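Keep the Model of the Cell as Carefully as the Cell

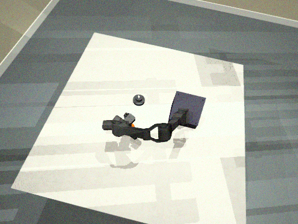
Most of the maintenance budget for a small robot cell goes to the parts that can be touched. Belts, gearboxes, cables and gripper pads all have a line on the service sheet, and a person signs for each one. The simulated copy of the same cell usually has no line at all. It is built once, during commissioning, by whoever knew the software, and after that it is assumed to be correct. I think this is a mistake, and a more expensive one than most of the mechanical neglect I get called in to look at.

My own case is a benchtop cell at Putura. It has a small arm on a square base plate, a two-finger gripper and a flat white mat as the work surface. The arm picks small parts and places them. There is nothing unusual about it. Programs are written and tried in simulation first, then loaded to the arm, and for the first year that worked well enough that we stopped checking.

In October the base plate was taken off the bench so that a damaged cable could be replaced underneath. Gaurav Pant did the work and did it properly. He torqued the screws, ran the joints to their reference marks and recorded the job. The plate went back on a few millimeters from where it had been, turned by a little under one degree. Neither change would worry a mechanic. The holes in that plate have clearance, and clearance gets used.

The model still had the old position. Every program written after that date was tested against a bench that no longer existed. At short reach the error was within what the gripper pads could absorb. At full stretch, with the arm low over the mat, the angular part of the error was multiplied by the length of the arm, and one finger began to land on the part instead of beside it. We lost 20 parts before anyone stopped the cell, and then spent two shifts looking for a worn wrist bearing. The bearing was fine.

Satish Dubey found the cause by jogging the arm to three taught points on the mat and comparing them with the same points in simulation. It took him less time than it had taken us to get the wrist cover off. His check is now the first thing we do after any work on the base, and it should have been on the sheet from the start.

The common objection is that a simulation is only a planning aid, and that the real cell should be touched up by hand anyway. Bushra Virk, who ran cells at Kovton before she came to us, holds this view and argues it well. Her point is that a technician with a pendant can correct six points in a few minutes, and that time spent on the model is time the arm stands still. For a cell with six points and one product I agree with her. Ours has over 300 taught points across its programs, and new ones are generated from the model. Touching up by hand corrects the copy in the controller and leaves the source wrong. The next program carries the same fault, and the technician corrects it again, usually without writing it down.

There is also the matter of what gets modeled. People put effort into the arm, whose geometry the maker supplies, and very little into the things around it. Yet the arm rarely changes shape. The mat gets replaced, a fixture is shifted to make room, a knob or stop is added because an operator asked for it. These are the items a forearm hits when it travels low. I would give up every surface texture and shadow in the viewer for a mat whose corner is in the right place.

Friction and grip deserve a more modest ambition. We tried to tune the contact settings so that a simulated part would slip when a real one did, and gave up. The pads change with age and with dust from the floor. I now treat a successful grasp in simulation as evidence that the fingers arrived at the right place and were open far enough, and as no evidence at all that the part will stay put. For that there is a pull test on the real gripper, done with a spring scale.

What I would ask for is small. The model file should have a revision number, and the number should be on the service sheet. Any job that loosens the base plate, the gripper flange or the mat should stay open until three points have been compared. The tool center should be measured again whenever the fingers are changed, even if the new ones carry the same part number. Ours did, from Rimitz, and they were not the same length. And the file should have an owner in maintenance. Kusum Vashisht took ours over from engineering in the winter. She was the first person to notice that the payload entry still described a gripper we had scrapped.

The check has a cost. With three points it takes a trained person twenty minutes, including clearing the mat, and production will ask for those minutes back. My usual answer is to show them the scrap record for October. Fotini Tsoukalas has asked whether the comparison could be run by the controller itself at the start of a shift, using a touch probe in place of a part. We have a bracket drawn for the probe and are waiting on a quote.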